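Teaching bin picks by hand vs remote – which one are you lot using?

Posted in: Arms and grippers > Teaching and demos

pallet_jockey
Right, quick one before I go back in. We're setting up an arm at the Prurcombe site to pick mixed small stuff out of a deep bin. No CAD, no fixed positions, the idea is it learns from us showing it. Two camps here. Vira Karpenko wants everybody grabbing the wrist and pushing it through the pick by hand. I'd go remote, stand back, drive it with a controller. Got 40 demos by hand so far and they're a bit rubbish tbh. Jerky, and my elbow is in half the camera footage.

Anyone done both on the same job?

sondum_mike
Both, yes. By hand is quicker to learn, ten minutes and a new starter is doing it. But your arm in the shot is a real problem if the thing learns from pictures. It learns your sleeve. We had one that went all vague whenever there was no blue cuff in view.

Remote is slower per pick. Cleaner data.

Nettlebed
Disagree with the last bit. Cleaner to look at maybe. People driving remotely stop and start all the time, they hover over the thing for ages cos they can't judge depth, and then the robot learns to hover as well. Hand guiding gives you a natural speed. Just crop yourself out or move the camera.

pallet_jockey
Can't really move the camera, it's over the bin, that's the only spot that sees the bottom. Deep sides.

Nettlebed
Then wear a sleeve the colour of the bin :)

Or do the approach by hand, replay it with nobody in shot, record the replay. That's what Antonina Holovko does at our place and it works fine for anything that doesn't move between runs.

sondum_mike
Replay only works if the item goes back in exactly the same place. With soft packets good luck. You put it back 5 mil out and folded different, that's a new problem not the same one.

Nettlebed
Fair for packets. Not for bottles or boxes.

Ivberg_Tess
We've been remote since May. Stuff that helped:
– short sessions, swap drivers, people get sloppy
– keep the failed picks, just mark them as failed
– dont tidy the items between runs, let them land where they land
– start the arm from different places, otherwise it only knows the one way in

Had 89 usable out of first 100, which I was happy with. Most of the bad ones were me banging the bin wall. Corners are horrible. Anything up against the side, the fingers want to be where the wall is.

pallet_jockey
89 is well better than us. What do you do about cables? Ours hang right down off the arm and I keep worrying they'll catch on the rim.

Ivberg_Tess
Same worry here. Go slow near the walls. Drivers forget the cables are there becuase they're watching the fingers. Posting one from our cell so you can see what I mean about the loop.
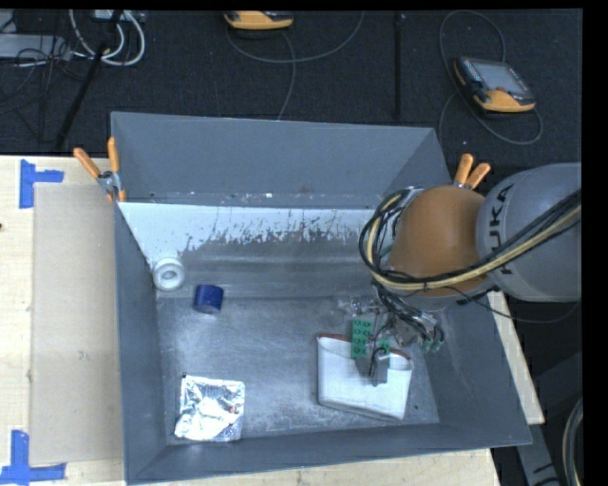
KUKA over the grey bin, fingers at the white pouch. Orange clamps on the rim.

Nettlebed
That loop would drive me mad. Strap it higher up.

Ivberg_Tess
Strapped too tight it pulls when the wrist turns. Had that on another job, never again.

sondum_mike
Foil one on the left would be my nightmare. How does it cope with shiny?

Ivberg_Tess
Depends on the light. Some drivers are fine with it, some just keep missing. I'd do extra demos on shiny stuff, we did too few early on.

magyar_b
Why not both? 2 sets, half by hand half remote, train on each, see which picks better. Arguing on here wont tell you.

pallet_jockey
Time, mainly. But yeah ok. Vira says she'll do the hand ones again with the sleeve rolled up and I'll do the remote lot. Will report back if the controller doesn't go through the window first.

Nettlebed
My money's on Vira.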